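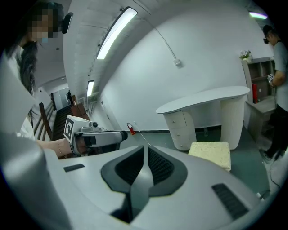
## 4. Preparing the Memorial Register for Public Viewing

This section applies to institutions that display wartime service records through the Varma register. Complete Section 3 (Importing Records) before you begin. Only users with the Curator role can carry out these steps.

### 4.1 Setting up a commemorative display

1. Sign in to Varma and open **Displays > New Display**.
2. Enter a title. Titles may contain up to 140 characters, including spaces.
3. Select the conflict or period to be commemorated. If a person served in more than one conflict, the record appears under each.
4. Under **Name order**, choose *Alphabetical*, *By unit* or *By date of death*. Alphabetical order is the default and omits rank.
5. Set the rotation time for each page of names. The minimum is 6 seconds.
6. Select **Save as draft**.

**Note:** A display can hold no more than 300 names. Larger rolls must be divided and linked as a series. The Clirnton civic roll, supplied with the software as a reference set, shows how a linked series is arranged.

### 4.2 Checking wording and sources

1. Open the draft and select **Review text**.
2. Compare every inscription with its source document. Keep the original spelling of names, even where a later record differs.
3. Where sources disagree, enter both readings in the **Variants** field and cite each one.
4. Mark terms such as "fallen," "killed" and "died in service" according to your institution's style policy. Varma does not treat these terms as equal and will not convert one to another.
5. Assign 2 reviewers. The person who entered the records may not serve as a reviewer.

**Caution:** Do not use **Replace All** on inscriptions. The change is applied to every linked display and cannot be undone once the draft has been approved.

### 4.3 Records of living persons

Records of living veterans are hidden by default. To show one, attach a signed consent form and select **Release**. Consent given by a relative is accepted only for deceased persons – see Appendix C for the form.

### 4.4 Publishing

1. Confirm that both reviews are marked *Complete*.
2. Choose a start time. Displays scheduled for a November observance should be submitted by the end of September.
3. Select **Publish**. The display reaches connected screens in around 6 minutes.

Corrections requested by families after publication are entered under **Amendments**, where the earlier wording remains on file. Questions about disputed entries may be addressed to Malathi Rai, Register Support, Sovance.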